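2025-04-19
By the Dreletcombe news desk

Dreletcombe residents who get their coverage through Cometti Health Plan will have a new urgent care clinic in their network starting next month. The insurer said it has signed a contract with Sutcliffe Urgent Care, which opened in February on the north side of town.

Until now, members who used the clinic paid out-of-network rates. Under the contract, a visit will carry the same copay as a trip to any other urgent care site in the plan. Lab work done at the clinic will be covered as well, but X-rays will still need to be billed through the hospital.

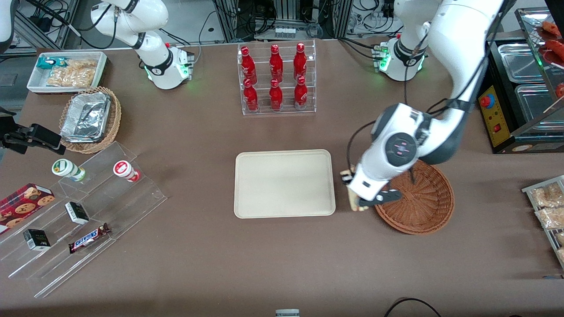
The agreement runs for 2 years. It applies to individual and small-group plans, including those sold to employers with up to 19 workers. People enrolled in Cometti's Medicare plans are not included, and the insurer did not say when they might be.

Members who visited the clinic before the contract takes effect can ask to have their claims reviewed. Requests must be sent in writing within 200 days of the visit. Sutcliffe also has a clinic in Dumach, which has been in the network for three years.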